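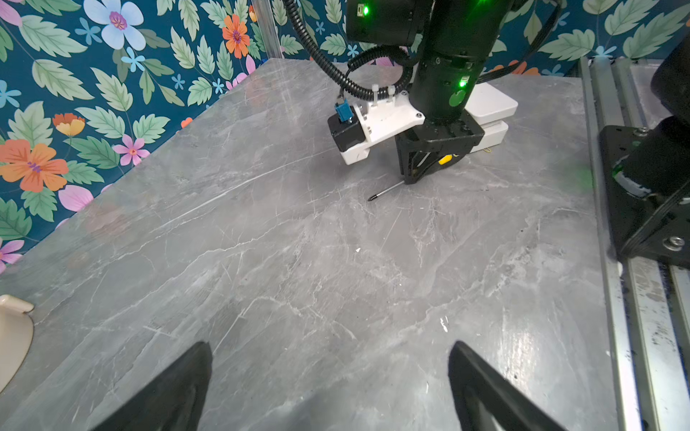
Table clear-out, marble top + hooks

04/01/2023

Started late, keys again. Wanted the whole tabletop sorted before lunch, got maybe half.

Surface first. Scratches in the gray are fine ones, can't feel most of them with a nail. Not buffing. Tried the Vikow cream on the offcut in September and it left a dull patch, so leave it alone. Wiped down with plain water and the blue cloth, then dry cloth. Pei-shan says a drop of dish soap is OK, next time.

Two white plastic boxes stay stacked at the back for now. Rubber band goes with them, don't throw it out, it's the only one that fits. Thin screwdriver (black and silver) is the one for the clock backs, the bigger Kröger set strips the heads. Found that out on the Plosberg clock, 2 screws ruined. Label on the drawer still wrong, fix.

Household stuff next. Rule from now on: only what's on the list lives on the table, the rest goes to the Korkstead shelf. List so far:

round alarm clock, pink and cream
round clock w/ the black numerals
glasses case
tissues
blue tray
small white box

Clocks: the pink one was running slow last week, lost 14 minutes over the weekend. New battery in. Check agian tomorrow, if it's still losing then it's the movement and I'm not opening it up for that. The other one I haven't timed. Don't set one from the other, set both from the wall clock in the hall.

Tray is for loose small things only. People keep putting whole things in it. Needs a rinse.
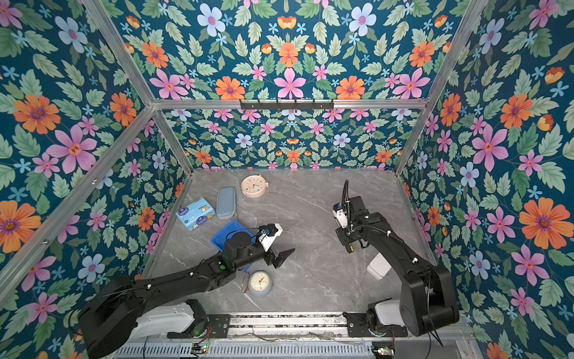
Most of the list out. Tissues over by the left wall, white box on the right.

Glasses case: hard one, keep it back near the clock so it doesn't get leaned on. Closes fine but the hinge squeaks. Leave.

Tissues: the pack with the cartoon animals. Refill is under the sink, the cheap ones shed lint all over the table so don't buy those again pls.

Wallpaper: checked the seams, left wall one is lifting a bit low down, you have to get your fingernail on it to tell. Paste tonight, 30 min under the roller, then leave overnight. Do not pull. We have almost 30 cm of the flower print left over and that's it, the shop dosen't carry it any more. Pei-shan Mak has the offcut in her cupboard, ask her before cutting.

Hook rack. Still undecided what goes on it. Small hooks so nothing heavy, cloths maybe, or the short brush. Brush handle hole might be too narrow, try it. If not then cloths. Check the rack is tight on the bar before hanging anything.

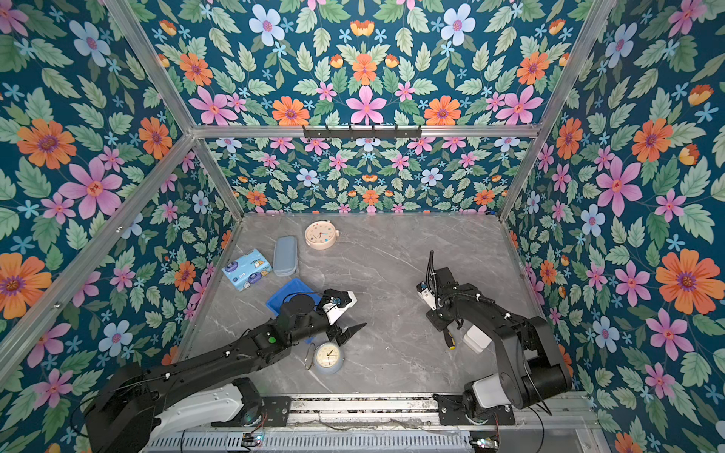

Pink clock on its back, case to the left. Rack with nothing on it yet.

To do
paste for left seam
drawer label
time both clocks, write it on the card this time
rinse tray
ask Pei-shan re dish soap and the offcut
AA batteries, used the last one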